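Teltthorpe Returns Room: Walk-Round Checklist, Picking Arm
Wednesday, early shift. Completed by Evelien Maes.

1. Emergency stop within reach of the chair
Pass. It was also within reach of my elbow, as the whole room learned at 9.40.

2. Floor marking around the bench
Fail, again. The tape from September has peeled and people now step over it like a sleeping dog. Claeys have been asked for paint.

3. Mixed basket: nothing sharp, nothing leaking, nothing above the rim that the arm could drag out
Pass with comments. Soft goods over hard goods is still the awkward combination, and the fingers go for the knitted cloth first whether we like it or not. Bottles and cans should go in last. Balls are balls and will end up on the floor. Pickers used to sort a basket like this while talking about their holidays; they now watch it being sorted, and the holidays get more detail.
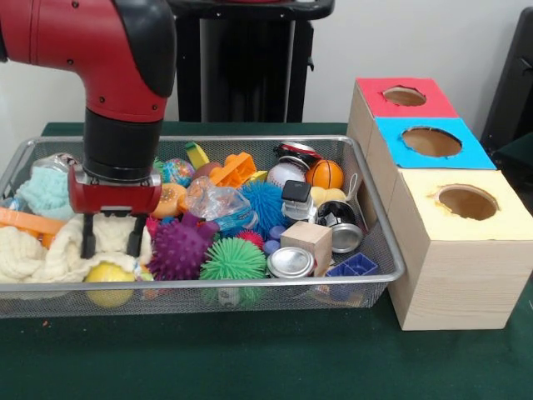 4. Sorting boxes beside the basket
Pass. The hole in the yellow top is fraying at the edge. Sand it before somebody meets it with a thumb.

5. Hands out while the arm is live
Fail. Two people admitted to "just helping it". Helping it is what the job used to be, so I have some sympathy, but the answer is still stop, reach, restart.

6. Staff rotation
Partial. Javania's rota allows 14 minutes of watching before a swap. Everyone agrees this is sensible and does an hour.

7. Fault log up to date
Pass. 391 entries, most of them reading "dropped it". Please say what.

Next check: after the paint, or Wednesday, whichever gives up first.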